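Vorhang auf fürs zweite Semester

Ich bin mit 51 noch mal an eine Hochschule gegangen, und das Erste, was ich dort gelernt habe, war, wie man sich in einer Mensa anstellt. Links die Tabletts, rechts die Suppe, und wer in der Mitte stehen bleibt und das Angebot studiert, wird freundlich, aber bestimmt weitergeschoben. Ich bin in meiner ersten Woche dreimal weitergeschoben worden. Danach konnte ich's.

Die Hochschule Zulletti liegt in einer ehemaligen Weberei am Fluss, Backstein, hohe Fenster, im Winter zieht es. Eingeschrieben sind mehr als 1.000 Leute, und im Sommer bekommt ein Teil davon im großen Websaal sein Zeugnis überreicht. Ich hatte mir so etwas immer steif vorgestellt, mit Streichquartett und Rednerpult. Das Streichquartett gab es auch (wunderbar übrigens, die Bratsche!), aber dazwischen johlte die ganze letzte Reihe, jemand hatte eine Tröte dabei, und als die Absolventen der Textilgestaltung in selbst genähten Umhängen hereinkamen, musste ich mir kurz die Augen wischen. Ich war da gerade mal im zweiten Semester und kannte auf der Bühne drei Gesichter.

Angefangen hat alles mit einem Faltblatt. Es lag in meiner Stadtbücherei neben dem Kopierer, »Studieren neben dem Beruf«, und ich habe es als Lesezeichen benutzt, bestimmt einen ganzen Winter lang. Irgendwann war das Buch aus und das Faltblatt noch da. Also bin ich zum Infoabend gefahren, nur mal gucken. Von den 30 Stühlen waren alle besetzt, und ich saß schließlich auf der Fensterbank neben einer Frau, die ihr Strickzeug ausgepackt hatte. Wir sitzen heute noch nebeneinander, inzwischen im Seminar »Form und Gebrauch«.

Eingeschrieben bin ich im Studiengang Gestaltung und Gesellschaft. Meine Schwester fragt bei jedem Geburtstag, was man damit wird, und ich antworte jedes Mal etwas anderes. Zuletzt: Leuchtturmwärterin.

Was mich umgehauen hat, ist das Durcheinander der Fächer. Auf meinem Flur hängen Holzschnitte neben Schaltplänen, und im Treppenhaus riecht es bis zum zweiten Stock nach Leinöl und darüber nach Kaffee. Am Tag der offenen Tür bin ich von der Druckwerkstatt aus einmal durchs ganze Haus gelaufen und kam mit Farbe am Ärmel und einem Keks in jeder Hand wieder unten an.
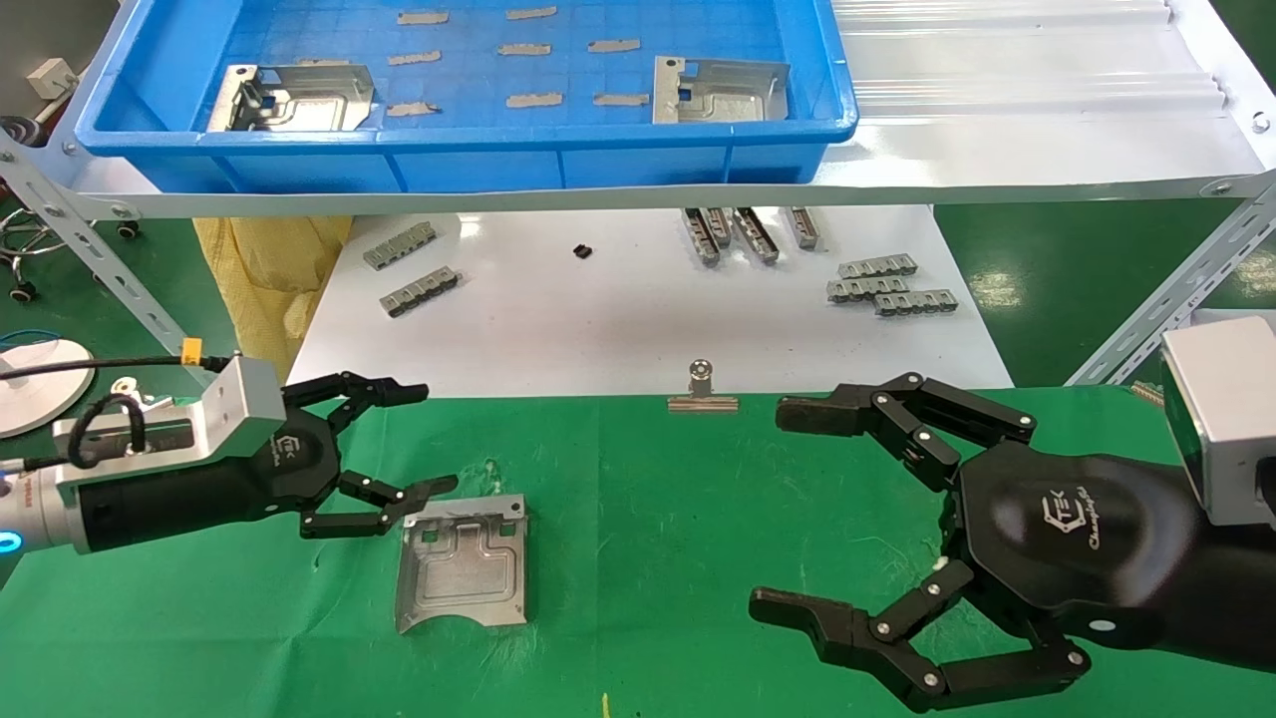 Zwei Roboterarme, eine grüne Arbeitsmatte und ein gebogenes Blechteil.

Das Geld, ja. Reden wir darüber. Der Semesterbeitrag liegt bei 550 Euro, und im Teilzeitstudium zahlt man den genauso wie alle anderen. Dazu kommt Material. Ich habe im ersten Jahr allein für Papier 200 Euro ausgegeben, was auch daran liegt, dass ich im Papierladen jede Selbstbeherrschung verliere. Ein Teil unseres Kurses bekommt das Otavus-Stipendium, das ausdrücklich auch Spätstarter nimmt. Beworben habe ich mich im Juni, um kurz vor Mitternacht, mit einem Motivationsschreiben, das ich viermal umgeworfen hatte. Die Zusage kam, als ich gerade Pflaumen entsteinte. Auf dem Ausdruck sind heute noch Flecken.

Und dann die Prüfungen. Ich hatte vergessen, wie sich das anfühlt, dieses flaue Warten vor der Tür! In Designgeschichte saß ich neben lauter Zwanzigjährigen, die seelenruhig Bananen aßen, während ich zum fünften Mal meine Karteikarten sortierte. Bestanden habe ich trotzdem, mit einer Note, die ich hier verschweige. Sie hätten mir früher dafür Hausarrest gegeben.

Gelernt haben wir meistens im Café Ong, gleich hinter der Brücke. Man darf dort zwei Stunden an einem Kännchen Tee sitzen, und wenn es voll wird, rückt man eben zusammen. So bin ich auch in die Jevus-Gruppe geraten — eigentlich eine Projektgruppe der Architekten, die alte Haltestellenhäuschen umbauen will und dringend jemanden suchte, der Briefe an Behörden schreiben kann. Das kann ich, das habe ich in meinem Beruf lange genug gemacht. Plötzlich war ich diejenige, die man fragt. Ein schönes Gefühl, ich gebe es zu.

Ob ich selbst irgendwann im Websaal auf der Bühne stehe, weiß ich noch nicht. In Teilzeit dauert es, und im kommenden Semester steht Statistik an, vor der ich mich bisher erfolgreich gedrückt habe. Meine Banknachbarin hat aber schon angekündigt, dass sie mir einen Umhang strickt. Farbe darf ich mir aussuchen. Ich schwanke zwischen Senfgelb und Petrol.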